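Woven to Last: How Lukberg's Basket Makers Choose Their Materials
Summer Project Report
Na-rae Ok, Rafsan Liyanage, Gwenllian Meredith
6/30/18

Why we picked this topic

Gwenllian's grandmother has an old willow basket that still goes to the Lukberg market every week, and we wanted to know how a thing made of sticks can last that long! Our first plan was to compare baskets from different countries, but once we started talking to local weavers we had more than enough to write about right at home.

What we did

We interviewed two weavers, Menaka Bhuiyan and Nokuthula Baloyi, and spent an afternoon cutting and sorting willow at the Warrier beds outside town. We also read the old market ledgers in the Savumo reading room. The ledger for one year lists 1343 baskets sold and the next lists 1038. We would love to know what happened in between, but the pages don't say.

What we learned about willow

Willow is cut in winter, when the leaves are gone, and bundled by length. Brown willow is dried with its bark on. Buff willow is boiled first and then stripped, and the boiling gives it that warm reddish tan color all the way through. White willow is stripped without boiling. Before weaving, all of it has to soak, and brown willow takes by far the longest (days, for the thick rods). Menaka let us try bending a rod that had not soaked enough. It snapped right away, and so did the next one.

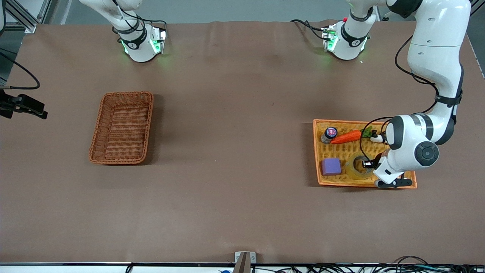 Figure 1. Two woven baskets, one empty and one with four small objects in it.

Nokuthula taught us the part we liked best, which was the base. You split three thick rods, push three more through the slits to make a cross, and then weave around it while you slowly pry the rods apart. Rafsan's came out egg-shaped and he is very proud of it. Mine took 35 minutes and has a hole you can put a thumb through.

What we would do next

In July we want to go back to Warrier and ask about the beds themselves, especially how the growers decide when an old stump needs replacing. We also want to finish our baskets. So far we have three bases and one side.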